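Notas para la charla «La vaporera de bambú: lo que se dice y lo que hace»
Sesión de las 18:30, sala Morgate

Empezar sin saludo largo. Preguntar quién tiene una vaporera en casa y quién la usó en abril. Esperar a que bajen las manos.

El folleto de Dolier promete que el bambú «respira». Leerlo en voz alta y callar un momento. La tapa tejida deja salir vapor, de acuerdo. De ahí a que el dumpling sepa mejor hay un salto que el folleto no justifica.

Dato propio: 112 respuestas en la encuesta del curso, 2 personas distinguieron a ciegas bambú de acero. No cargar las tintas, la muestra es la que es.

Precio: la Dilter costaba 139 pesos, ahora 181. Mismo aro, misma tapa. Que alguien me explique la diferencia.

Pasar a las fotos. No leerlas, dejar que miren la mesa.

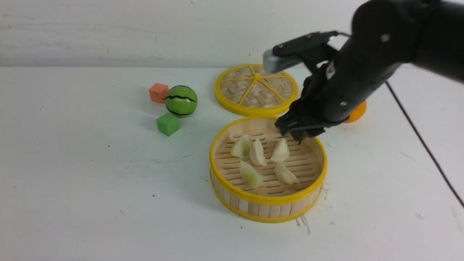
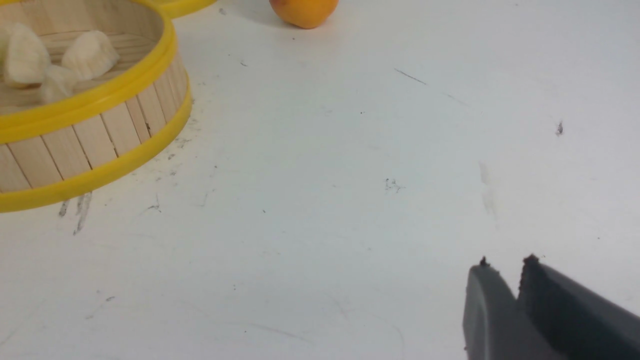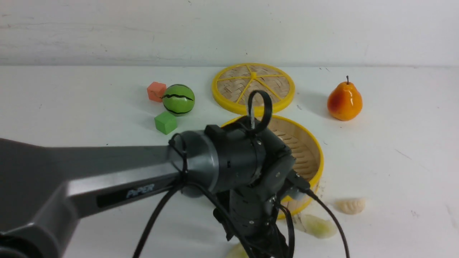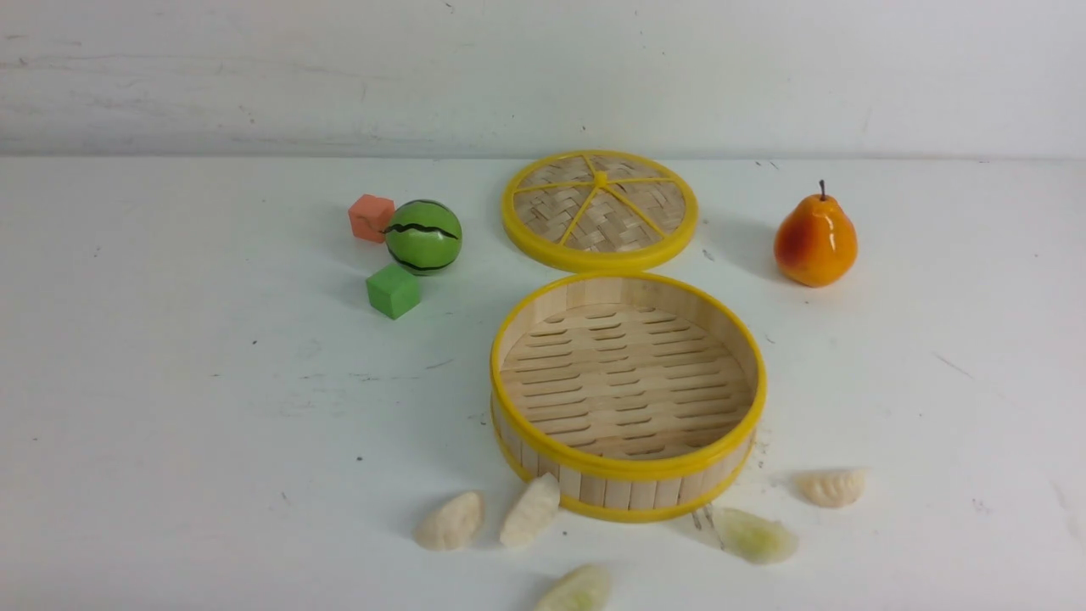
Aro amarillo en todas; en la última, los cinco dumplings están sobre la mesa.

UTENSILIOS Y VAPOR

Preguntar cuánto aire hace falta entre pieza y pieza. En la primera foto van juntas en el centro y sobra fondo alrededor. Los manuales piden separarlas; yo pediría pruebas, aunque en casa las separo.

Si preguntan por el papel de horno: sí, agujereado. Si preguntan por Kakakhel, no la he probado y no opino.

Agua y turno de preguntas, diez minutos.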